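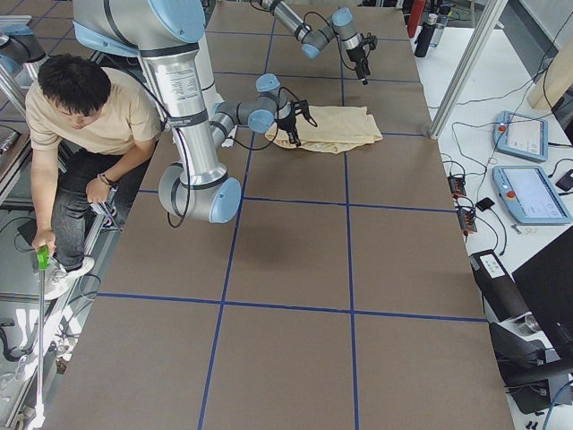

When does the Hernska clothing exchange open, and what does it cost to use?
The doors open in December at 8 a.m., and swapping is free for anyone who brings something clean to swap.

HERNSKA. Gredeck, the secondhand clothing company that has spent three years persuading people to part with shirts they never wear, will open its first permanent exchange in the former Bravo shoe store on Mill Street. Bravo's sign will stay up for now. Gredeck got a quote for taking it down and has decided it is rather fond of it.

The rules are short. Bring a piece of clothing, get a token, trade the token for something else. Coats are worth two tokens. Neckties are worth none, a policy that followed a trial weekend at which the company received 228 of them and gave away three.

"We have nothing against neckties," said Orsolya Dudás, founder of Gredeck. "We would simply like to see them supported by somebody else for a while."

The exchange will open with 4,000 items on the racks, sorted by size and then by color. An earlier plan to sort by decade was dropped when staff could not agree on when the eighties ended.

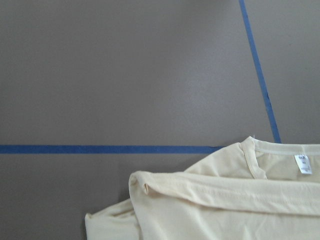
Clothes with small faults will go to a mending corner run by Ildikó Győri, formerly a theater costume maker. She will replace buttons and close seams at no charge while customers wait, and will tell them frankly if a sweater is past saving. Visitors who would like to learn can join her evening class, limited to eight people by the number of chairs.

Tokens will be tracked by Fuko, a small bookkeeping app already used by the town's tool library. People who don't care for apps can have a paper card, which Gredeck expects to be more popular and considerably harder to crash.

"My wife has asked whether there is an upper limit on what a household can bring in," said Othmane Zerouali, who manages the Mill Street merchants' association. "There isn't. I have started hiding things."

The exchange will not take underwear, swimwear, single socks or anything described by its owner as a costume. Items that go unclaimed for a full season will be sent to a textile recycler outside town, along with, in all likelihood, the neckties.

Drop-off before opening day is at the back entrance, evenings until 8. Please ring the bell once. It is very loud.

Press contact: Magdolna Hajdu, Gredeck, Mill Street, Hernska. Interviews with Ms. Győri can be arranged outside class hours.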